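Test readers wanted for schematic capture guide

Dusteck publishes the user documentation for Fandura, a program for drawing circuit schematics. We are looking for people to work through the new guide to symbols, nets and hierarchical sheets before it goes out in January.

You will need a computer that runs Fandura and some experience of drawing schematics in any package. Hobbyists and students are welcome. You don't need to have used Fandura before, and a licence is provided for the length of the test.

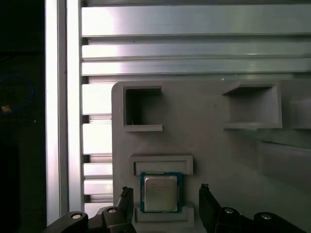

What the work involves

There are 8 exercises, to be done at home in your own time. Each starts from a part-finished sheet. You follow the guide, save your file and fill in a short form saying where the instructions were unclear or wrong. Most exercises take 90 minutes. The last one, on linking pin numbers across a multi-part symbol, is longer and may be done in two sittings.

Payment is £200, made once all the forms are in.

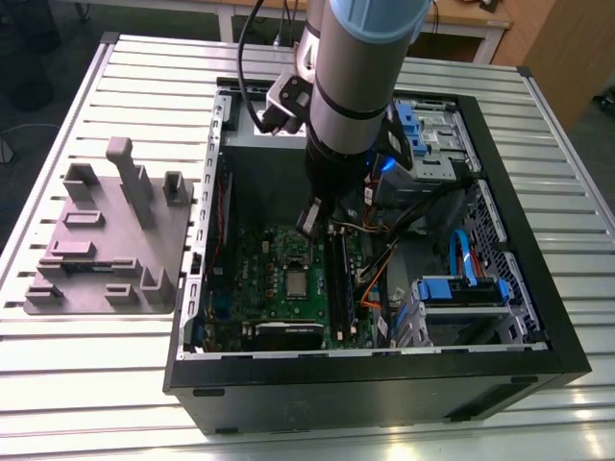

Meinir Phillips tested the previous guide and said the net label chapter was the hardest to follow, as the steps for renaming a bus were split between two pages. She would have liked more time for it. That chapter has been rewritten and is now exercise five.

How to apply

Write to Finlay Rennie at Dusteck by 7/16/24 with a few lines on the schematics you have drawn and the software you used. Please don't send design files.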